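Nilano Robotics Club is looking for members

We have seven people, one simulator license and a whiteboard that will no longer erase. We need more of at least the first. The club meets in the basement of the Oral Building and builds household tasks for a simulated two-armed robot, then tries to get the robot to do them. You will spend more time on the second part.

No robotics experience is required. Some Python helps, and so does a high tolerance for watching furniture load. First-years are welcome — two of our current members joined in July knowing only that they liked the idea.

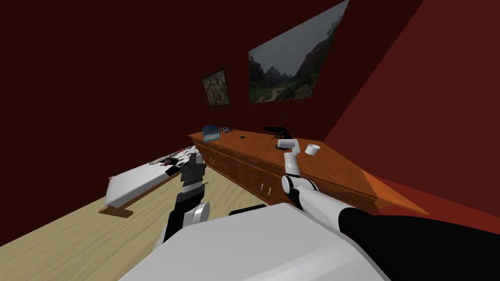 New members start in the bedroom, our practice room for the Vurkine Cup. You'll pair up with someone who already knows the controls and take one arm each for the first session, which is a quick way to find out how you handle conflict. The beginner task is to get the white cup off the dresser without involving the black lamp-like object behind the gripper. After that you can write a task of your own, and the rest of us will complain about it.

Plan on two evenings a week until the cup, plus whatever you promise in a weak moment. Send a few lines about yourself to Sun-ja Song or Zübeyde Altıntaş by November 27, 2025. Resumes will be accepted but not admired.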